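**Notebook, March, bench 2**

Third go at the glue question. Ans Verbruggen came back from the Verschueren open afternoon convinced that we should drop hot hide glue for book repairs and move everything over to the Wuson paste, the ready-mixed one in the tub. Her argument is that it's reversible, it doesn't smell, and you don't have to stand over a pot. My argument is that I have heard "reversible" said about every adhesive I've ever bought, including the one on the Torkside atlas, which came off with a scalpel and most of the spine lining.

So, a proper trial, or as proper as we can manage. 14 test spines, all cut from the same batch of scrap boards, lined with the same mull. Half with our own wheat paste, half with the Wuson. I'd have liked some with hide glue too but ran out of mull and wasn't going to open the good roll for this.

Notes on mixing. Our paste took its usual time, one part flour to five of water, stirred until it went glassy, then sieved twice. The Wuson needed thinning, whatever the tub says. Straight out it drags the brush and leaves ridges. I thinned it with a spoon or two of water and wrote down neither the amount nor when I did it, so anyone repeating this will have to guess. Sorry. Next time weigh it.

Drying. Left under weights overnight. The leaflet claims 31 minutes to handling strength, a figure so exact that I don't believe anyone measured it. I opened one at that mark and the mull slid. Might be my thinning. Might be that the room was cold. Might be the leaflet.
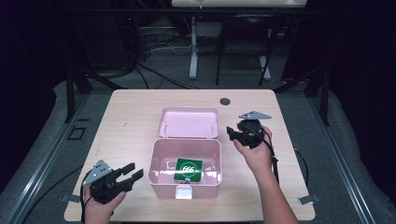 Pull test next morning, with the spring balance hooked through a punched tab. I'm wary of reading much into this. The balance sticks at the low end, and I know I pull harder when I want something to fail. Ans read the dial with her back to the spines so at least she didn't know which was which, though the Wuson dries slightly shinier and I think she could tell from the tabs. For what it's worth, there was nothing between them. Two of ours let go early at the head, where I'd been mean with the paste.

Flex test: opened and closed each one by hand until I got bored. The leaflet says the film survives 2000 openings. I did nowhere near that. No cracking in either set, but then I wouldn't expect any in new paste on new mull. The trouble comes after ten winters next to a radiator, and no leaflet covers that.

Reversibility, the bit I care about. Damp blotter on the spine, polythene over it, left for an hour. Ours: mull lifted off with a bone folder, a bit of scraping in the joints. Wuson: lifted at the edges, held in the middle, and left a rubbery skin that rolled up under my thumb. Wheat paste doesn't roll. I'd put money on there being some PVA in it. Ans says the man at Verschueren told her it was pure starch. He also sells it.

Gave the rubbery ones a second hour and more water. Better, but by then the board had started to swell at the corner, so I'd call that a fail for anything old.

Where we are:

- Carry on with our own paste for anything pre-war or on loan.
- Wuson all right for the Plakside school readers, which only have to last until the next lot of children get at them.
- Ask for the ingredients in writing. Ans to ring, as they like her.
- Don't throw the spines away. They're on the shelf over the press, numbered in pencil. I want to try the blotter again in 3 months, when the stuff has properly hardened.

Ans disagrees with the second-hour result and thinks I over-wetted it. She may be right. She can do the next set and I'll read the dial.

Also the sieve has a hole in it. Lumps in the last batch were from that and not the flour, so ignore what I wrote about the flour on the previous page.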